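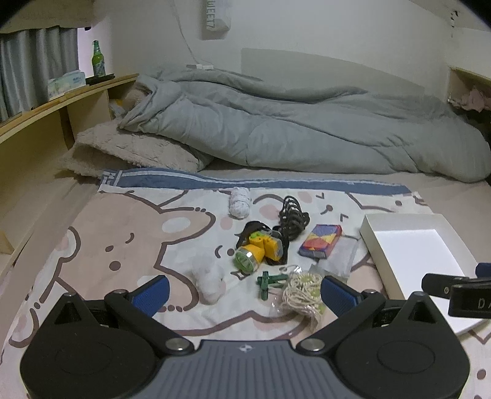 Section 3. Setting Up Your Pumphrey Street Bench

Read this section through once before you open the crate. Most people don't, and the Stoltovbridge public works office has a drawer of leftover bolts to show for it.

You will need two adults, a level, the hex key taped inside the lid, and a permit card signed by Eluned Rees at the Arncombe Street counter. The counter closes at 4:30 p.m. and means it.

1. Find the brass marker on the sidewalk. Your bench goes behind it, facing the storefronts. Benches facing traffic were tried on Arncombe Street and mostly got used by people waiting to be picked up.

2. Measure 90 inches from the curb to the front feet. This leaves room for strollers, wheelchairs and the man with the three greyhounds.

3. Stand both end frames upright and slide the seat slats in from the left. The slats are numbered. The numbers face down, for reasons known only to the mill.

4. Fit the bolts finger-tight. Check the level, swear quietly, shim the low foot, and check again.

5. Tighten all the bolts with the hex key, working from the middle outward.

CAUTION: Do not use a power driver. The threads strip easily, and replacement frames come out of your block's beautification money.

6. Slide the Feltix pad under each foot. The pads look like an afterthought but they keep the pavers from cracking in a hard freeze.

7. Write the bench number on the permit card and leave the card at the counter. Numbers run from 1 to 81. If yours is higher than that, you have a planter.

Note: Artwork goes on the back panel only. Ashok Srivastava approves the sketches and will accept almost any subject except the mayor. Paint needs a full night before anyone sits on it, and wet paint signs are read as a dare, so rope it off.

Note: To report a wobble, call extension 2509 and give the bench number. "The one by the bakery" describes four of them.

Planters are covered in Section 4.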